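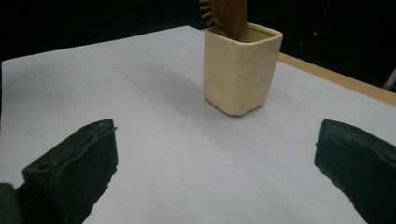 Mei-kuen Kuo asked under my last post whether the after-school program in Flornville takes kindergartners or only first grade and up. It takes kindergartners, as long as they have turned five by the first day they attend.

I called the Trultura office this morning to check a few other things people have been asking me. Posting the answers in one thread so I can link to it.

Ages are 5 to 11. A child who turns 12 during the school year can stay until June. I had that wrong in an older post and have deleted it.

There is a spring sign-up and it opens in March. Families already in the program get the first week. After that it is open to everyone, and they go by the order the forms come in.

The form is on paper or online, your choice. Online goes through Vimeck, the same login you use for school lunches. If you lost your password the school office can reset it. Trultura can't.

You can sign up for 2 days a week or all 5. Three or four days is not offered this year. I asked if you can split the two days between siblings and the answer is no, each child needs their own spot.

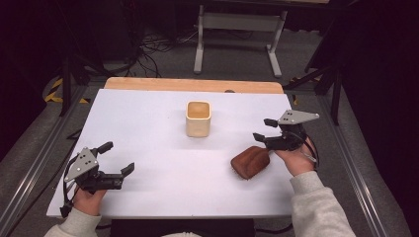
Pickup is by the side door on the parking lot. The front door is locked once the school office closes, so if you ring there you may be standing a while. I have done it.

Anyone picking up has to be on your list and has to show ID the first few times. Grandparents too. You can have up to 7 names on the list and you can change them during the year – just send the change in writing.

Snack is included. They put the menu on the door on the first day of the month. If your child has an allergy there is a separate page for the doctor to sign, and it has to be in before the first day. A copy of the one the school has on file is fine.

Early dismissal days are covered at no extra charge. Full days off are not. For those you have to look at the camp list, and that comes out separately.

If the spring session is full they start a waiting list. Being on the fall list does not carry over, so you need to put your name down again. A couple of parents told me they missed that last year.

I still don't have an answer about the bus from the north side. The person who handles it was out. I'll add it under this post when she calls me back.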